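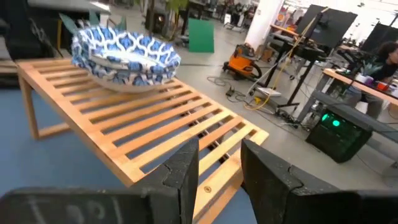
Figure 3. Wrist view before a bowl pickup, gripper open.

4.2 Clearing the table

Clearing a table is often listed among the first chores a home robot should be able to do. We tested it as a single-object task: the arm has to find one piece of tableware, grasp it, lift it clear, and set it down in a bin beside the base. The bowl in Figure 3 stands near the far left end of a slatted wooden table, and both the slats and the floor under them are in view between the open fingers. This matters for the depth estimate. On a solid tabletop the policy can treat the surface as one plane, but with gaps between the slats part of the depth reading comes from the floor. The bowl's flared rim also leaves less room for error than a straight-sided cup, as a finger that comes in too low meets the slope of the wall and pushes the bowl away.

We compared two policies. The Lokham policy was trained on 2000 demonstrations of mixed household tasks and was used without further tuning. The Tosier policy started from the same weights and was tuned on 48 extra demonstrations of bowls and plates on uneven surfaces. Each policy was given five attempts per start position, with four start positions for each object. An attempt was stopped if the object left the table or if the arm made no progress before the time limit. The operator did not touch the object or the arm during an attempt.

The Lokham policy reached the object in most attempts but often closed the fingers above the rim. When it missed, it usually repeated the same motion at the same height. The Tosier policy missed less often, and after a miss it tended to back off and come in lower. Most of its remaining failures came from start positions close to the end of the table, where the arm was near full reach and the wrist could not tilt enough to bring one finger inside the bowl.

Neither policy is ready for unattended use. Both were slower than a person doing the same job, and neither was tested with food left in the bowl or with stacked dishes. Cheng scoring, which gives partial credit for reaching and grasping, makes the two policies look closer than they are. For a chore, a bowl that is grasped and then dropped is still a failure, so we report full completion separately from the partial score. The Hondavetti shop-floor tasks in Section 4.3 use the same rule.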